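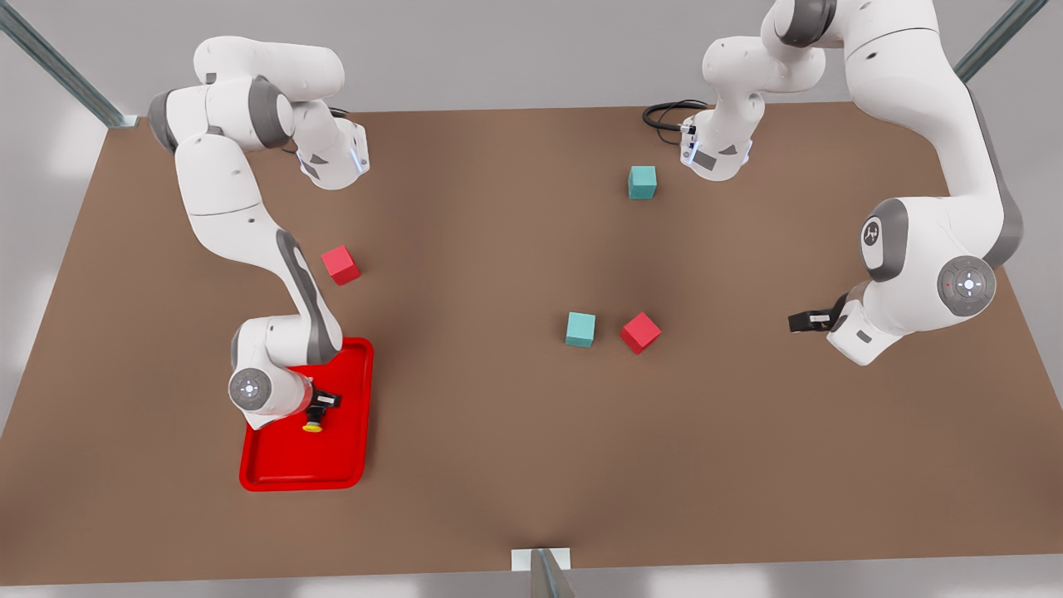

gwendt38
Hi all, long time reader, and I finally have one of my own to ask! I look after the two-arm sorting cell at Stovell, and before I touch the real thing I try every change in the simulator. My trouble is the right arm at the tray. With the wrist folded over the red tray like that, the black fitting comes down fine, but on the way back out I get a joint limit warning (every time, bless it). The left arm is happy as can be. Would you move the tray or re-teach the approach?

zy_ochoa
Welcome, Gisela! I'd move the tray. Slide it 30 mm toward the middle of the table, re-teach the place point and have a cup of coffee. We had the same grief at Pornham back in April and that was the end of it.

Till E.
I'm going to disagree, kindly. Move the tray and you bring the right arm closer to the left one, and then you're chasing collisions instead. Add a waypoint above the tray and let the elbow swing out first.

zy_ochoa
Fair, but then you've got one more point to look after, and somebody always forgets it after a base shift.

Gobnait S.
Check your zero offsets before either of those, dear. Ours were never copied over after a motor swap and I lost a whole afternoon to it.

gwendt38
Oh Gobnait, I never thought to look! Offsets first, then Till's waypoint. Will report back.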